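The Long Way Back to Trullden

I came to Trullden sideways, through the second film, which my sister had on a battered disc with no case. So for years I knew the old badger only as a grumpy grandfather, and I had no idea he'd once been the hero of his own picture. When I finally sat down with the first one I loved it to bits (the flood! the song in the boat!), though I can see why some people find it slow.

Now there's a third, Hilura's Winter, and it slots in before either of them, with the badger barely out of the burrow. It runs to 98 minutes, and I'd say the first 30 are as good as anything in the series. The drawing is soft and a bit wobbly, as it should be, and young Hilura gets a proper storm to run away in.
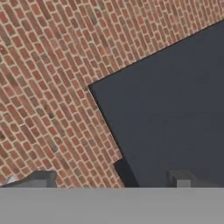

Sandamali Gazi felt that knowing he would live to be a grandfather took all the fright out of that storm, and she told me so at some length over the washing-up. She may well be right. I still held my breath when the ice went, but then I'm easily led, and I cried at the trailer too.

My one real grumble is Dunstan the otter, who was so dry and funny in the 2000 original and here mostly falls off things. Ewan McKinnon does his best with the voice, bless him, but there's only so much you can do with a splash and a yelp. Do stay for the credits, though, where the boat song comes back on a single fiddle.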